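Suet feeding

Suet feeding is the practice of offering animal fat to wild birds, usually in cold weather, as a concentrated source of energy. The fat is served plain or mixed with seeds, nuts, dried fruit or insects, and is sold or made at home in cakes, balls and plugs. It is most often taken by woodpeckers, nuthatches, chickadees, titmice and wrens, and in some yards by starlings and jays.

Suet

In the strict sense, suet is the hard fat found near the kidneys and loins of cattle and sheep. It is firmer than other fats and has a higher melting point, so it holds its shape outdoors. The word is also used loosely for any fat-based bird food, including mixtures made with lard or vegetable shortening.

Raw suet from a butcher can be put out as it is in freezing weather. At milder temperatures it spoils and may develop a strong smell. Rendered suet, which has been melted slowly, strained and cooled, keeps longer. Some makers render it twice for a harder cake.

Feeders

The most common feeder is a square wire cage coated in plastic, hung from a branch or hook. Birds cling to the wire and peck at the cake through the gaps. A cage with a long board below it, called a tail prop, suits larger woodpeckers, which brace their tails against a surface while feeding.

Upside-down feeders hold the cake under a small roof so that it can be reached only from below. Woodpeckers and nuthatches manage this easily, while starlings find it more difficult. Log feeders are short lengths of tree trunk drilled with holes, into which plugs of suet are pressed. The log feeders used at the Arnbridge nature reserve have 4 holes to a side and no perches.

Homemade mixtures

A basic cake is made by melting the fat over low heat, stirring in cornmeal, oats or unsalted peanuts, and pouring the mixture into a mold. It is left to set in a refrigerator or freezer. Empty yogurt tubs and the plastic trays from store-bought cakes are often reused as molds.

Bacon grease and pan drippings are generally left out, as they may contain a lot of salt and other additives. The same applies to salted nuts, seasoned table scraps, sauces and anything sweetened with artificial sweeteners. Soft fats can also smear on feathers and reduce their ability to keep out water.

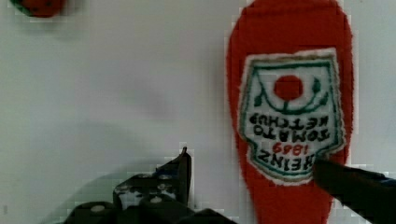 Aurel Onu objects that the usual advice makes home mixtures sound harder than they are, and that plain beef fat and oats kept his feeder at Jurkcombe busy through a whole winter. He does agree about salt, and he stopped using bacon grease after his first season. Oriana Bustos takes a stricter view in her booklet on yard feeding, which advises beginners to buy no-melt cakes until they know how warm their feeding spot gets in the afternoon.

Season and temperature

Suet is mainly a winter food. In northern areas it is commonly put out from late fall until early spring. Plain rendered suet is best kept to days when the temperature stays below freezing or not far above it; Bustos sets her own limit at 32 degrees Fahrenheit for raw suet. Cakes sold as "no-melt" contain more flour or cornmeal and stay firm in warmer weather, but they too can soften in direct sun.

During summer, melted fat can drip onto the ground and attract insects, and it may go rancid. Many people take their suet feeders down during this period. Others continue with small pieces in deep shade, replaced every day or two.

Placement and care

Feeders are usually hung on or near a tree trunk, where clinging birds already look for food. A spot on the north side of a building or tree stays cooler. Raccoons, squirrels and bears are all drawn to suet. Where bears are active, feeders should be taken down altogether, and in raccoon country they can be brought in at night or fastened with a clip.

Cages are washed with hot water and dish soap, using a stiff brush for the corners, then rinsed and dried before refilling. Moldy or sour-smelling cakes should be thrown away. Spare cakes can be kept wrapped in a freezer.

See also

Bird feeder
Nyjer seed
Mealworm
Winter bird feeding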